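Hand-held gripper (Fliline pattern)

Print this page | E-mail this page
By the Jananix reference desk
Friday, June 21, 2024
Reading time: 2 minutes

The Fliline pattern is a type of hand-held gripper used to record manual work for robot training. It is carried by a person, usually as a pair, one in each hand. The name comes from the Fliline workshop, which drew up the first parts list; later sets were built by Dresico under the number 3035. This article covers how the tool is set up, looked after and repaired.

Construction

Each gripper has a dark body, a set of linkage arms and two blue fingers. The arms turn on round silver pins. When the hand closes, the linkage brings the fingers together; when it relaxes, they part and leave a wide gap. The fingers are the main wearing part and are replaced in pairs.
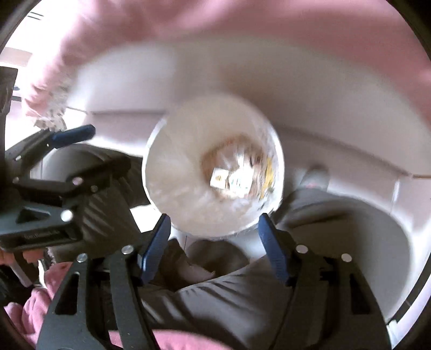 Fingers open below a round white container.

Setup

A new pair is first checked with the fingers open. Both fingers should lean inward at the same angle. If one stands straighter than the other, its arm has been fitted one slot out and must be taken off and refitted. The pins are then tightened until the arms move freely without side play.

The Tejada manual, which most users follow, allows a gap of 2 mm at the fingertips when the jaws are fully closed. It calls for 60 slow open-and-close strokes before the first recording – the linkage is stiff when new. The view from the camera is checked last, with both grippers held out in front of the operator.

Grip check

The grip is tested on a plain block. The block is held upright between the pads, and the tool is tilted to each side. A block that turns in the jaws points to worn pads or a loose pin. Both hands are tested, as a pair rarely wears evenly.

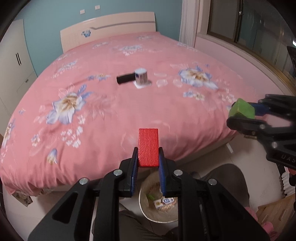 A red block in one gripper and a green cube in the other, in front of a floral duvet.

Care

Work in homes brings the tool close to bedding, clothing and paper. Lint gathers around the pins and in the body slots and is removed with a dry brush. Oil is not used, as it holds dust and can reach the pads. Pads are wiped with a damp cloth and left to dry in the open position.

Repair

The usual faults are a loose pin, a bent arm and a lifted pad. Loose pins are tightened in place. A bent arm is replaced, and the arm opposite is checked against it. Jananix records list 1666 repairs to this pattern up to the latest July count, most of them pad changes. After any repair the grip check is done again, and the stroke count in the log goes back to zero.

See also: Linkage arm; Finger pad; Parallel jaw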